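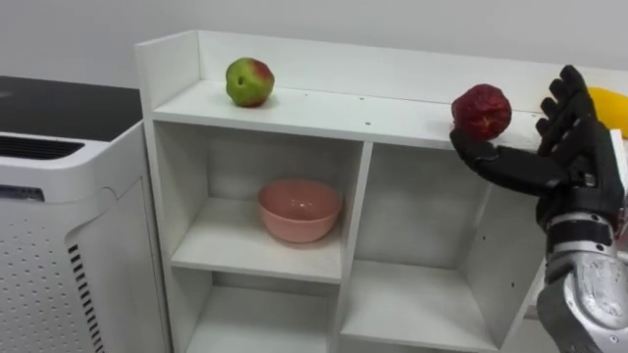
Kukance opened its robotics laboratory to visitors this morning, and this account will be posting from the visit throughout the day. The first demonstration is under way at the shelving station. The task is a familiar one: fruit on the top shelf, a bowl in the compartment beneath, and one hand to move between them. The hand has its thumb under the dark red fruit and its fingers curled towards it, while the green apple at the other end of the shelf waits its turn. (1/14)

Visitors joining us in person are asked to sign in at the front desk and collect a badge. Bags may be left in the cloakroom. The laboratory is on the ground floor and has step-free access from the car park. (2/14)

The session was opened by Halina Urbańczyk, who leads the handling group. She thanked our partners at Praven for their support over the past year and welcomed pupils and staff from two local colleges. (3/14)

Ms Urbańczyk explained why the group works with household shelving. Factory handling is done at fixed positions, with parts of known shape. A shelf at home has a lip, a back panel and whatever was last put on it. The group wishes to study the second case. (4/14) 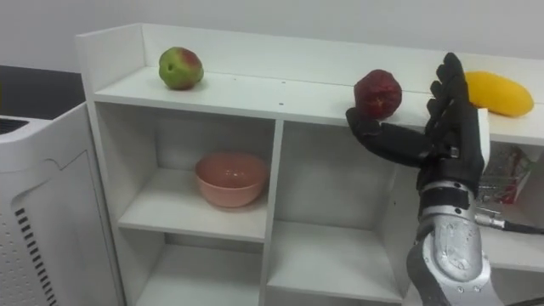

She added that fruit is a useful test for the same reason. An apple and a mango call for different grips, and a hand that is set up for one will often do poorly with the other. The group changes the arrangement between trials so that no single layout is learnt by heart. (5/14)

A question from the floor concerned speed. Yusri Menon, who runs the trials, replied that speed is not being measured at this stage. The hand is asked to approach slowly, and the operator may stop the arm at any point. Speed will be looked at in the second phase, which begins in July. (6/14)

Mr Menon also set out how the trials are recorded. Each attempt is logged with the starting layout, the object chosen and the result. The present series will run to 1,000 attempts. Failed attempts are kept in the record and are reviewed every week. (7/14)

A college student asked whether the thumb or the fingers do most of the work. Mr Menon said that this depends on where the object sits. Near the front of a shelf, the thumb can be brought in low to give support from underneath, with the fingers kept upright behind. Further back there is less room for this, and the group is still comparing methods. (8/14)

For those following from elsewhere: questions may be sent as replies to this thread until 4 pm. Those we cannot answer today will be passed to the handling group. (9/14)

Questions received so far, with replies from the group:

1. Is the hand suitable for soft or overripe fruit? Dewanti Osman, who is responsible for grip testing, advises that the present trials do not cover this. Bruising is to be studied separately with Flalitz, and the method for that work has not yet been agreed. (10/14)

2. Why work on the edge of the shelf, where an object may fall? Dr Osman replies that people put things down at the edge all the time, and a helper in the home must be able to deal with them. The top shelf is also the place where visitors can best see the thumb and fingers together.
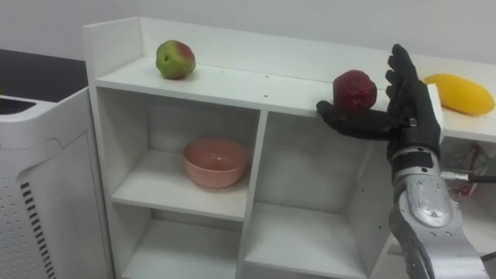
3. May schools book a visit of their own? Yes. Groups of up to 32 can be received on weekday mornings during term. Requests should be made by the school office and should give the age of the pupils and any access needs. (12/14)

4. Will the trial records be made public? Ezekiel Zamora, head of the laboratory, confirms that a summary will be published when the present series is complete. The full logs will be open to partner organisations on request. (13/14)

The afternoon session starts at 2 pm in the same room and repeats the morning programme. There are 50 places and a small number are still free. Tea will be served in the foyer beforehand. We are grateful to all who attended this morning and to the handling group for their patience with a long list of questions. (14/14)

Posted by the Kukance Visits Office
26 March 2026

Recent threads
Open day: travel and parking
Subramaniam lecture: booking now open
Working with Praven: a year in review
Notice of changes to laboratory opening hours

Contact the Visits Office | © Kukance | Back to top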